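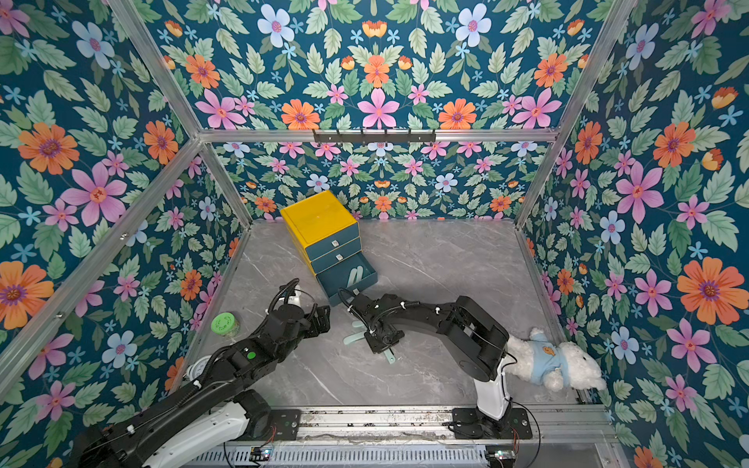

By Alasdair Imrie | Updated 15 October 2021

Penner Two-Arm Teaching Cell

The Penner is a tabletop cell for recording manipulation tasks under remote control. An operator moves a pair of hand-held leader arms, and the two follower arms in the cell copy the motion. Joint positions, gripper positions and all camera streams are saved together with one clock. Mondach builds the cell to order and ships it assembled.

What the cell is for

Most customers use it for household tasks: opening drawers, putting small items away, picking up toys and containers. The operator shows the task from start to finish, resets the objects and shows it again. The arms share one rail, so either can reach into the middle of the floor and one can hold an object while the other works on it.

Walls and floor

The frame is aluminum extrusion. Wall coverings and floor sheets can be changed. We offer plain gray panels, but many buyers choose a busy pattern such as the floral paper with the marble-pattern floor. A hook rack can be fitted to the top bar of the back wall for hanging tasks.

Cameras

A fixed camera covers the whole floor. Each gripper also has its own small camera – useful when the arm blocks the fixed view. The operator can switch views with a foot pedal or keep them all on screen.

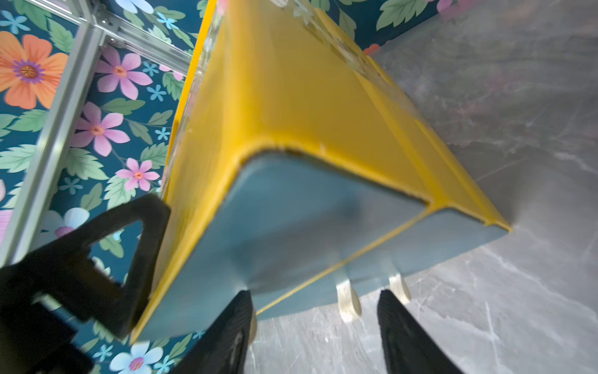 Wrist camera view, with ribbed finger pads at the lower end of a yellow object.

Recording

Recording runs on the Punent software, included with every cell. Press the pedal to start an episode and press it again to end it. A failed attempt can be marked and kept, or deleted on the spot. Episodes can be replayed on the arms at reduced speed before they are exported.

Specifications
Follower arms: 2, rail mounted
Leader arms: 2, hand-held
Rail travel: 525 mm
Storage: 3000 episodes, roughly, at default settings
Warranty: 3 years
Part number: 2617

Options

The Hurnard leader stand holds the leader arms at desk height for seated operators. It will ship from November – orders placed before then can have it added later. Extra finger pads and spare cable ties are sold separately.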